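Bench notebook, December

Repair and finishing bench, second table. Entry started 8:40, picked up again after lunch.

Carried over from the last entry: the Kevari samples still have no hang method we all agree on. Marlene wants them displayed hanging and Nele wants them lying flat in a dish, and the shop at Patrício has said they will take either as long as every piece goes out the same way. So today was for trying both with one pendant before anyone orders fittings.

Cleared the table first. Moved the solder station and the pickle pot over to the sink side and wiped down the wood. Put the big white foam board on top. It has marks on it from earlier jobs and most of them don't come off any more. Tried a damp cloth, then a bit of dish soap, then gave up. It is still the best surface we have for small chain, as a dropped ring stays where it lands and doesn't skate off across the wood. If we keep using it for customer photos we need a clean one. Rhonda, can you add a board to the next Orkon order? Same thickness if they still carry it.

Pendant is the small square one, polished this morning on the soft wheel and rinsed. Two scratches near one corner that I could feel with a nail before polishing. One is gone. The other I can still find if I tilt it under the lamp. Left it alone. Taking more off would round the corner and then it won't match the rest of the set.

Chain checked link by link under the loupe. One jump ring was slightly open, closed it with the flat pliers. Did not solder. Solange asked last month if we should be soldering all of them and I still think no for the light ones, but write it down here if you disagree.

Things on the board for the trial: the white post with the side peg, the metal bowl with the wavy rim, and the pendant with its strap loop. I put the post and bowl toward the back so there was room to work in front. 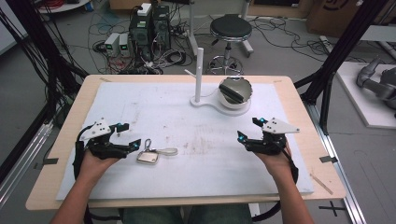
Pendant and strap loop on the foam board, post and bowl behind.

Notes on the post. The peg is short. A single chain sits on it fine, but with the strap loop as well there is not much left over at the end, and a knock to the table brought it off once out of six tries. A peg a little longer, or with a small lip, would fix that. The base is flat and steady enough for one piece. I would not hang three from it.

Notes on the bowl. Easier than I expected. The pendant goes in face up if you lower the square first and let the chain follow. If the chain goes first it piles up and the square ends on its side. The wavy rim catches the strap if you come in low, so come in high. Chain against bare metal worries me a little for scratches. Would want a liner before doing this with anything polished. Ask Siken if they have felt rounds; we bought some from them for the ring trays and there may be a few left in the drawer under the vise.

Strap loop. It wants to spring back to its own shape and pulls the ring with it. Laying it out to one side before picking up the pendant helps. Nele's suggestion is to take the strap off for display and bag it with the piece. I think that is right for the bowl. For the post it matters less.

Time: 100 seconds for the post the first go, most of it spent on the strap. Faster after that but I stopped writing the times down.

Stopped for lunch. Josiane came by and preferred the post, as the square shows better facing the customer. She also pointed out that chain left in a dish will be handled all day and come back knotted. Fair point. She is the one who has to untangle them.

Afternoon: repeated the post with the pendant turned around. Back has the maker's stamp, so it does need to face the right way. It turns by itself when the chain has a twist in it. Run the chain through your fingers before hanging.

To do
Longer peg, try 3 mm brass rod, Marlene to cut
Felt for the bowl, check vise drawer before asking Siken
New foam board on the Orkon order
Polish remaining Kevari squares, watch the corners
Write back to Patrício once we have picked one

Pendant is bagged and back in the tray with its strap, 4:15.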